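Mullberg Household Table Collection: README

Release notes and data card
Last revised Apr 26, 2019
Maintained by Kerttu Pitkänen and Garba Omoregie

1. Purpose

The Mullberg Household Table Collection is a set of written records and photographs concerning the tables at which people eat, read and work at home. It was assembled to support the study of domestic order: what is kept on a table, what is moved off it before a meal, and how the cloth, the crockery and the reading matter share the same surface. The collection is intended for use by students of housing, home economics and design, and by museums preparing displays on everyday life.

The collection is not a catalogue of goods. No attempt has been made to establish the maker, price or age of any item, and users should not cite it for those purposes.

2. Contents

The present release covers 60 tables in 18 households. Each table has one record sheet, and most have one or more photographs. The record sheets are supplied as plain text, with one file for each table. A separate index lists the tables by household and by room.

A record sheet contains the following fields:

Room: the name used by the household, even where it differs from the usual one.
Covering: cloth, oilcloth, mats, bare surface or other.
Colours: given in everyday words, in no fixed order.
Items: books, paper, crockery, basins, food, tools and so on.
State: laid, in use, being cleared or at rest.
Remarks: free text, up to 10 lines.

Fields left blank were not recorded. A blank field does not mean that the thing was absent.

3. How the records were made

Visits were arranged in two rounds. The first was led by Jeanine Vermeulen in Pernik and the second by Kobina Tetteh in Griva. Each visit lasted 20 minutes for every table, and householders were asked to leave the table as it stood. Where a householder preferred to tidy first, this was permitted and entered under Remarks.

The sheets were then read by a second person, who compared the wording with the photographs and corrected obvious slips. Disagreements over colour were common - olive and brown in particular - and the reader's word was kept only where the visitor agreed to it.

4. Terms used

Cloth means any woven covering laid over the table, whether or not it reaches the edge. Cloths printed or pieced in several colours are entered as "blocks" where the areas of colour are large, and as "patterned" where they are small. A cloth may be both.

Basin is used for round vessels with a raised rim. Shallow vessels that might equally be called plates are entered as "basin or plate", and should be searched for under both words.

Book includes bound exercise books and manuals. Titles are recorded only where the householder gave leave. Labels and barcodes on covers are noted as present but their numbers are not copied.

5. Entry with photograph

Table: cloth-covered, large
Covering: cloth, in blocks
Colours: brown, magenta-pink, olive green, light blue, orange
Items: yellow book with a round emblem on the cover; coral-pink basin or plate, round
Remarks: peach shape with a white outline printed on the cloth, a pointed red shape inside it
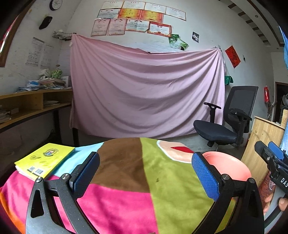 Should a tablecloth be counted as one item or as several when it has many colours?

It is counted as one item. The colours are listed together in the Colours field, and a second cloth is entered only where the household confirmed that two were laid.

6. Known limitations

Kitchens and main living rooms are well covered. Bedrooms, sheds and balconies are not. The households in Griva were mostly visited in July, when some families ate out of doors, and the indoor tables there may therefore carry less crockery than they would in winter.

Colour words reflect the judgement of the visitor and the light in the room. They should not be converted into paint or dye references.

7. Conditions of use

The records may be copied for teaching and private study. Publication of a photograph requires written permission from the maintainers. Users are asked to name the collection in full and to give the date of the release consulted.

8. Corrections

Corrections should be sent to Lihua Liang at the Osagie reading room, with the table number and the field concerned. Accepted corrections are entered in the next release, and the earlier wording is kept in the change list.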